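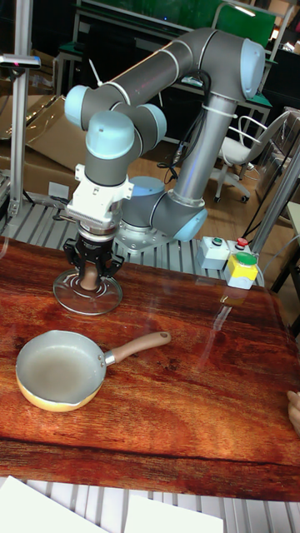
»Das Haus arbeitet«, sagte der Mann von Trallow und klopfte gegen die Kellerwand, als hätte sie Husten.

Asanka Sivakumar hielt die Taschenlampe. Der Riss lief von der Fensterecke schräg nach unten, und seit März hatte sie an seinem Ende Bleistiftstriche gemacht. Der letzte Strich saß genau dort, wo der vorletzte saß.

»Wohin arbeitet es denn?«

»Richtung Garten. Das ist der Lehm.« Er schrieb etwas auf. »Harzinjektion, 43 Bohrlöcher. Dann haben Sie Ruhe.«

»Wie lange?«

»Auf das Harz geben wir 100 Jahre.«

»Und wie lange gibt es Ihre Firma schon?«

Er blätterte in seinem Block. Oben lief Wasser, Anderson spülte, obwohl er versprochen hatte, dabei zu sein. Anderson Brito glaubte Handwerkern grundsätzlich alles – er hatte auch dem Dachdecker geglaubt.

»Die Besichtigung kostet 547 Euro«, sagte der Mann. »Wird bei Auftrag verrechnet.«

»Am Telefon hieß es kostenlos.«

»Die Anfahrt, ja.«

Sie leuchtete in den Riss. Ganz hinten steckte etwas Helles, ein Stück Zeitung vielleicht. Sie zog daran, und es kam mit Staub und einem Krümel Putz heraus. Man konnte noch den 16. November lesen, das Jahr war abgerissen. Das Papier war braun wie Tee.

»Der ist alt, der Riss«, sagte sie.

»Alt und aktiv, das gibt es oft.«

»Anderson!«, rief sie nach oben. »Komm mal runter und bring den Bleistift mit.«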